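# The arm that clears the craft table

Clornness sells one product, a bench-mounted arm called the Prumum, and it sells it to people who have never owned a robot. The firm works out of Ploscombe, in a brick building put up in 1925 as a button factory, and has been taking orders since May.

The kit arrives in two cartons. One holds the arm and its clamp, the other the gripper, the wrist camera and a power supply. Setup took me most of an afternoon, including a long stretch spent finding out that the clamp won't grip a table with a bevelled edge. The manual mentions this on the second-last page.

Once running, the Prumum does sorting and tidying on a surface up to the size of a kitchen table. You show it where things belong by guiding the arm by hand, and it stores up to six of these routines. Small solid items are its strong suit. Large flat ones are harder, and the camera has a lot to do with that. Mounted at the wrist, it sees very little past anything broad that comes close.
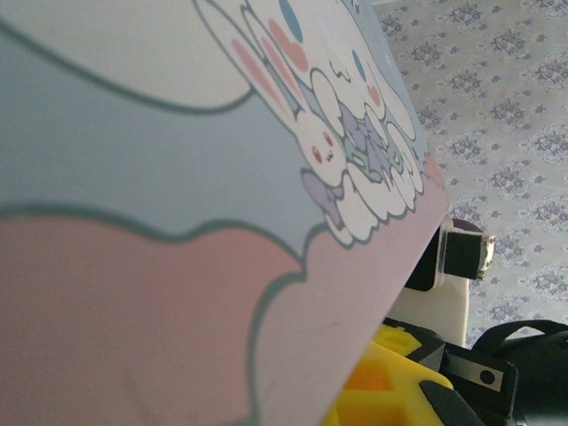
*The view from the wrist camera, with a cartoon-printed board across much of the frame.*

Patterned cloths are worth a mention too. The manual recommends a plain surface in a single colour, and most homes I know don't have one to spare. There is a calibration mode for printed fabric, tucked under the lighting menu, that takes roughly 4 minutes.

Noise is modest, a low whirr that you stop noticing. The app is less polished. It logged me out twice and labels its speed settings in a grey so pale I had to tilt the tablet.

The nearest rival is the Sorensen bench unit, which has a second camera on a post and costs a good deal more. It's the better choice for a workshop. For a spare room or a school craft corner, the Prumum is easier to store and lighter to lift.

Clornness says it will supply spare parts and software updates until 2032. Replacement gripper pads are sold in pairs, and the clamp extender is extra.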